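Category: Food and drink customs > Serving and hospitality > Trays

Snack tray

A snack tray is a shallow open container used to hold wrapped sweets, biscuits and other small packaged foods for sharing. It is usually kept on a dining or side table and refilled from larger bags as the contents are eaten. Unlike a serving platter, which is laid out for one meal and then washed up, a snack tray may stay on the table for weeks.

Form and materials

Most household trays are rectangular, round or divided into wedges. Plastic is the commonest material and is made in a wide range of colours, with woven cane, lacquered wood and pressed tin also in use. Low sides allow people to see what is on offer and reach it from a chair. Ribbed or fluted sides stiffen thin plastic and give a better grip when the tray is passed around.

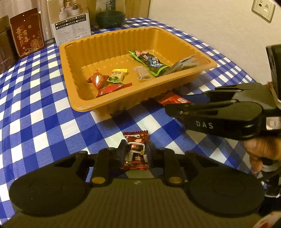
Assorted packets in a ribbed tan-orange tray on a checked tablecloth, with more red wrappers nearby.

Contents

The usual contents are individually wrapped. Hard and soft candies in foil or twisted film make up the bulk of many trays, along with single-serve biscuits, small cakes in clear packets, roasted nuts, dried fruit and savoury items such as seasoned bean curd. Wrapped goods keep longer and can be handled by several people without the need for tongs. Unwrapped nuts and seeds are generally given their own bowl.

Mixed lines are sold by weight in many grocery shops. The Plurnirton assortment, a 500 g bag of sweets and biscuits, was first packed by the Iltow company for the January holiday trade and is now sold year-round. A bag of this size fills a medium tray with some left over for topping up.

Arrangement

Practice varies between households. Some sort the contents by kind, with flat packets along the sides and small sweets in the middle. Others tip everything in together. In his booklet The Table Between Meals, Wekesa Lyimo recorded the habits of 30 households in the town of Rerarberg and found that only five arranged their trays in any fixed order. He noted that larger packets were commonly laid in first and the sweets used to fill the gaps. 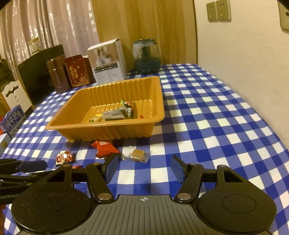 A shallow tray holding a small pile of snacks, with a red bag and a clear packet on the cloth in front.

Care and storage

Plastic trays are washed in warm soapy water and dried fully before refilling, as moisture caught between the ribs makes paper labels stick. Chocolate should be kept away from direct sun. Empty wrappers are best put in a separate dish, where they will not be mistaken for full ones.

See also: Biscuit barrel; Lolly jar; Tablecloth

Last updated: 2 Jul 2019

Comments (3)

mussa_reader: Ours was always round with a lid and five sections. Might be worth a paragraph on the lidded kind.

Heather P: Is the Lyimo booklet still in print? Our library only has the second half, photocopied.

tinlid301: Agree about the wrapper dish. My grandfather put his empties straight back in the tray and we never broke him of it.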